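Search this forum... Go

Sorting out the shelf of brown bottles — keep, reuse or bin?

Kitchen, Larder and Utility

Reading time: 7 min

pantrymoth
I'm clearing the tall cupboard in the utility room and have reached the shelf with all the brown glass on it. Some of it is mine, some came with the house, and some came from my dad's garage when he moved. They're mostly screw caps, with a few of the narrow cork sort. Some have had vitamins in, some have had coffee or spices, and a couple I have no idea about because the label has gone.

I'd like to use the better ones for dried herbs, peppercorns and bay leaves, which at the moment live in bags held shut with pegs. Questions:

Is it safe to reuse the ones that held food?
What gets the smell out of the lids?
Is there any point labelling the top of the cap, or should it go on the side?

I have until Friday because the cupboard is being moved.

Oldscullery
Anything you know held food, yes. Anything you don't know, no. I wouldn't complicate it past that.

Glass cleans up well. The lids are what let you down. If there's a card or foam liner inside, take it out and throw it away, as it will hold the smell for years. You can buy replacement liners if you know the width across the neck.

tessellate
Labels on top if they live in a drawer, on the side if they live on a shelf. I do both and it takes no time at all.

pantrymoth
They'd be on a shelf slightly above my head, so the side I suppose. The old ones all seem to have been labelled on the lid though. Dad kept them in a drawer under the workbench.

gravyboat
If they came out from under a workbench I wouldn't put food in them whatever the label says. My father kept white spirit in a squash bottle. People of that generation put anything in anything.

Oldscullery
That's a fair point and I should have said it. Garage ones go to the garage. Use them for screws and washers.

Hobnail
I disagree a bit. Glass isn't porous. A hot wash with washing-up liquid, then soda crystals overnight, then another hot wash, and you've got a clean bottle. I've used ex-chemist bottles for sugar and tea for years with no trouble. It's the lid I'd swap.

gravyboat
You know yours were from a chemist's. These are from under a bench with no label. I don't see why you'd take the chance over a bottle that costs next to nothing to buy new.

Hobnail
Because the new ones are thin and the caps split. But all right, if the contents are unknown then I wouldn't either. I was thinking of the ones with a readable label.

Ramil Marquez
I run the refill table at a small shop so I see a lot of these come in. What we do:

Wash by hand, not in the machine, if there's any paper left on it. The paper comes off in the filter and you'll be picking it out for a week.

Smell it after it has stood open overnight. Don't smell it straight after washing, when all you'll get is soap.

Hold it up to a window and look at the shoulder and the neck. Chips on the rim mean it goes in the bottle bank.

Try the cap on dry. It should turn easily and stop firmly. If it rides up on one side, the thread is worn or it's the wrong cap, and it won't keep moths out.

We turn away anything that has had cleaning products in it, however well rinsed.

pantrymoth
Thank you, very useful. How do you get the sticky patch off after the paper is gone? I've tried hot water and it just moves about.

Ramil Marquez
Cooking oil and bicarb mixed to a paste, leave it for half an hour, rub with a cloth. Cheap sunflower oil is fine. Then wash again or it'll be greasy.

tessellate
Or a hairdryer before you wet it at all. The whole label lifts in one go if you're patient. It doesn't work once the paper is soaked.

Norrie_K
Hairdryer didn't work on mine. I think it depends on the glue. The Zotari coffee ones peel like a dream and the Fultura vitamin ones need scraping. I used an old bank card.

lemoncurd
Would leave any label that's printed on a lid, personally. I like the old lids as they are. My aunt had a row of them with her handwriting on and I wish we'd kept them.

gravyboat
Nice to look at but you do have to be able to tell what's in it. I once put mixed spice in a chilli.

lemoncurd
Yes, a new label on the side and leave the old one on the lid. That's what I meant.

Hobnail
That's exactly how you end up with a jar saying two different things. Somebody else in the house will read the wrong one. Take the old one off.

lemoncurd
We'll have to differ. There are only two of us here and we both know where the bay leaves are.

Oldscullery
Back to the question about size. Before you buy anything, measure across the cap from the outside with a ruler. The bigger caps on mine came out at 51 mm. If yours are the same you can get spares easily, and then you needn't worry about what the old ones smell of. Check the depth of the thread too. I bought a bag of the right width from Mercado and they wouldn't go on as they were too shallow.

Norrie_K
Seconding checking the depth. I have a bag of useless lids as well if anyone wants them for paint.

pantrymoth
Measured. I've got several different sizes, which explains why none of the spare lids fitted anything. I've put them in groups on the floor.

Another question while I'm at it. Is brown glass worth it for herbs, or am I only doing it because I've got the bottles? The cupboard has a door, so it's dark in there anyway.

tessellate
If it's behind a door, clear is fine and you can see how much is left. I'd only bother with brown on an open shelf.

Hobnail
Agree with that. Brown is for the windowsill side of the kitchen. I'd add that dried herbs go stale long before light does them any harm, so write the month on. Mine say things like "April" and nothing else, and when it comes round to April again they go on the compost.

Oldscullery
The month alone is no use if you forget which year.

Hobnail
It's one year. It can't be the April before, as I'd have thrown them out.

gravyboat
One thing about size. Don't put a small amount of anything in a big bottle. I had a 600 ml one with a few spoonfuls of oregano in the bottom and it was like dust by the summer. Fill it or use a smaller one. The big ones are better for rice or lentils, if the neck is wide enough to get a scoop in.

lemoncurd
Lentils won't come back out of a narrow neck in any sensible way. Rice will, popcorn will. Flour, never.

Ramil Marquez
For anything going into a narrow neck, roll a sheet of baking paper into a cone. Funnels block. And dry the inside properly first — upside down on a rack overnight, then the right way up for another day. A bottle can look dry and still have damp sitting in the shoulder, and then you get a clump of oregano you can't shift.

Norrie_K
I do mine in the oven on the lowest setting for about ten minutes, without the lid of course. Let the glass warm up with the oven.

gravyboat
I wouldn't do that with old glass. I cracked one that way.

Norrie_K
Never had one go, but fair enough. Airing cupboard, then.

pantrymoth
Update, as the cupboard has gone and everything is on the kitchen table.

Garage ones with no label: all in a box for the shed, for screws. I took gravyboat's advice there. Dad says one of them had linseed oil in it, and he can't say which.

Food ones: washed, oil and bicarb on the sticky ones, standing upside down on the rack. The foam liners came out with a teaspoon handle. The Asen spice lids still smell of cloves, so they're getting cloves.

That leaves one I keep picking up and putting down. It's dark amber with a rounded shoulder and a big copper-orange screw cap, ridged round the side. There's a small square label on top of the cap that's too faded for me to make out. I like it far more than the others. Going by the rules on here it can't have food in it, and I don't want it in the shed either.

Hobnail
Buttons.

tessellate
Matches, or the odd keys that don't fit anything. Leave the label on the lid on that one, it isn't food so it doesn't matter what it says.

lemoncurd
Finally we agree on something.

pantrymoth
Buttons it is, then. I've got a tin of them that won't shut properly.
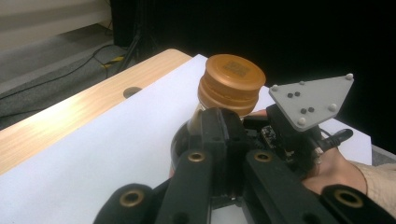 I'll put it on the shelf over the sewing machine, where I'd want the buttons anyway. The tin can go to the charity shop if the lid can be knocked straight. Still looking for spare caps for the smaller food bottles if anyone has some going, and I'm happy to pay the postage.

Related threads
Getting curry smell out of plastic lids
Pantry moths again — what do you store flour in?
Do you decant everything or only some things?
Removing price stickers from glass
Best drawer dividers for spice jars
What do you keep in the shed that should be in the house?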